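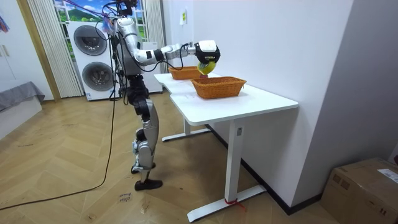

Ticket 839
Subject: Desk drifts apart when the washer spins
Opened by: Iresha Talukder
Location: Clangate, second floor, laundry end
Category: Furniture (I also tried Appliances, and the form would only let me have one)
Status: Closed, with a grumble

Iresha Talukder, 9:10 am
The long white desk next to the stacked washer and dryer is two desks pushed end to end. Every time the washer gets to its fast spin, the two tops part company. By lunch there is a gap, and by the end of the day the gap has eaten a sock. We sort on this desk, so socks are what we have.

Pushing the halves back together takes a few seconds and I have now done it often enough to resent it. Please advise.

Sang-wook Noh, Van den Broek Facilities, 9:48 am
Hi Iresha, thanks for the report. Could you let me know:
Which program is running when it happens
How wide the gap gets
Whether the desk wobbles with the machines switched off

Iresha Talukder, 11:32 am
Mixed load, spin at 1,000. Gap was 7 mm after one cycle, measured with the ruler from the pen cup. It doesn't wobble with the machines off. It stands there looking innocent.

One more thing, in case it matters. The two halves aren't quite the same width. The narrower one is at the far end. They were ordered together and are supposed to be a pair.

Sang-wook Noh, 11:55 am
The width difference shouldn't cause movement, but it suggests two different production runs of the Lesport top. Are the connecting plates fitted underneath? They are flat metal pieces that go across the join, two per desk.

Iresha Talukder, 1:20 pm
I have been under the desk. No plates. There are screw holes where plates would go, so somebody at the factory had hopes.

Stijn Cuypers, 1:41 pm
Adding myself to this one. I put that desk together. There were no plates in either box. There was a bag of extra felt pads, which I took as a consolation prize and stuck under the feet.

Sang-wook Noh, 1:46 pm
Under all the feet?

Stijn Cuypers, 1:50 pm
Yes. They're T-shaped legs on a wood floor. I didn't want to scratch the herringbone any more than it already is.

Sang-wook Noh, 1:58 pm
OK. So we have two unconnected desks, on felt, on a smooth floor, beside a washing machine. I'd like to deal with the washer first and then the desk. Please try this in order, one step per load, and write down the gap each time:
1. Empty the drum. Press down on opposite corners of the washer and see if it rocks.
2. Run an empty spin.
3. Run a normal load with the felt off the washer-side leg frame only.
4. Same again with all the felt off.

Please don't combine steps.

Iresha Talukder, 3:35 pm
Step 1: It rocks. Front left corner to back right. You have to lean on it, but it's there.
Step 2: Empty spin, gap 2 mm. Some humming.
Step 3 will have to wait. Stijn has the scraper.

Stijn Van Wijk, 3:52 pm
Other Stijn here. I do NOT have the scraper. I would also like it noted that I've been getting the notifications for this ticket since it opened and I work in billing.

Sang-wook Noh, 3:57 pm
Apologies, the system autocompletes. Removed you.

Stijn Van Wijk, 4:15 pm
Still getting them.

Iresha Talukder, next morning, 8:40 am
Scraper located (in the detergent drawer, and I'm not opening a separate ticket for that).
Step 3: Felt off one frame. Gap 4 mm. The desk now moves at one end only, so it goes off at an angle, like a shopping cart.
Step 4: Felt off both. Gap 1 mm. Better. I don't love bare steel on that floor, though.

Sang-wook Noh, 9:05 am
Very useful, thank you. The washer needs leveling. With a dryer stacked on top I don't want anyone at your end tilting it, so I'm sending Sabina with the Jevidex foot wrench. She'll do the desk on the same visit. Please don't run anything until she's been.

Please clear the desktop before she arrives. The orange baskets can go anywhere that isn't on top of the dryer.

Iresha Talukder, 9:12 am
Where did you think they were going to go?

Sang-wook Noh, 9:13 am
Please not on top of the dryer.

Sabina Fakir, site visit notes, 2:30 pm
Washer: front left foot was short and its locknut was loose. Wound down, leveled both ways, locknut tightened. Stacking bracket checked, fine. No rock now.
Desk: two joining plates fitted under the tops. The existing holes lined up on the wider section. On the narrower one they were off, so I drilled new ones. Back edges are flush. The front has a small step at the join because of the widths, and no amount of swearing will change that.
Feet: thin rubber pads in place of the felt. I left the red tie on the foot of the front leg frame. It isn't doing any structural work that I can find, but it's snug, and I don't remove things I didn't put on.
Test: full load of towels, 70 minute program, watched the whole final spin. Gap 0. A basket left on the join stayed on the join.
Left behind: one spare rubber pad, in the pen cup.

Iresha Talukder, 4:05 pm
Two more loads since. No gap. I ran my thumbnail along the join and couldn't get it in.

The step at the front does catch sleeves if you fold too close to it. I've turned the larger basket so it covers that spot. Is a matching top a possibility?

Sang-wook Noh, 4:20 pm
I've asked Lesport. Their answer is that both tops are within tolerance. I've asked them whose.

I'll close this one and open a follow-up for the top. Expect something in August.

Stijn Van Wijk, 4:22 pm
Please leave me off the follow-up.

Status changed to Closed by Sang-wook Noh
Follow-up created: Lesport top, width mismatch
Watchers added automatically: Iresha Talukder, Stijn Cuypers, Stijn Van Wijk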